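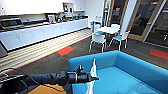
Vuron, Issue 15, page 20

**The White Cloth**

Palesa wanted the blue sofa ready before her aunt came. The coffee machine could wait, and the cups also.

"She will sit there with her tea," said Bongani. "She always spills."

"Then she will spill on the cloth."

He thought about this. In February the aunt had stayed 15 minutes and complained about the gray carpet for all of them.

"Maybe two cloths," he said, and went to look for another.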